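Ticket 274: hand-held gripper kit, left and right units drift apart in recorded sessions
Product: Kinov hand-held gripper kit, trial loan
Status: open
Opened by: Nusrat Marikar, 19 March 2026

We are trialling the Kinov kit in our bathroom fittings showroom before deciding whether to buy. On playback, the left gripper's path slides away from the right one. It begins partway through a session and does not recover. Recalibrating at the start makes no difference. Firmware is as delivered.
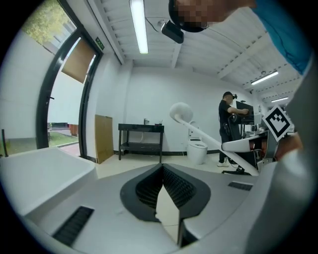
Gripper view towards the open glass door, marker board at right.

Checks done so far:
Swapped the batteries between units. No change.
Moved the sync hub off the Wi-Fi channel used by the front office. No change.
Cleaned both lenses and re-seated the marker plates. Drift was smaller in the next session, then returned.
Set capture to 60 frames per second on both units. The left log still shows 28 dropped frames, the right log shows 3.

The fault shows up with chair parts and with cleaning tools, so I don't think the object matters. Large items do block a good part of the gripper's view when held close.

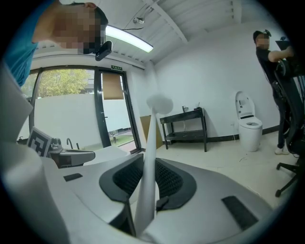 Ertuğrul Kozan replied that dropped frames on one side only usually point to the storage card or its slot. He asked for the cards to be swapped left to right and the same task repeated, with both raw logs attached. He also wanted to know if the marker plates had been tightened to the torque in the manual.

Cards swapped as asked. The dropped frames stayed with the left unit, so the card is cleared. Plates were finger tight only. I have now set them with the supplied driver and will repeat the brush task with both grippers, keeping the markers facing up where possible.
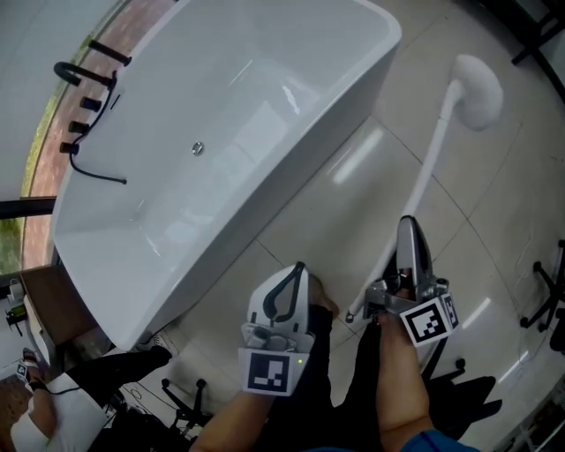

Logs from the repeat will go up under this ticket. If the left unit still drops frames, please send a replacement under the loan terms. Our trial ends in May and I need a clean set of sessions before then to price the full kit.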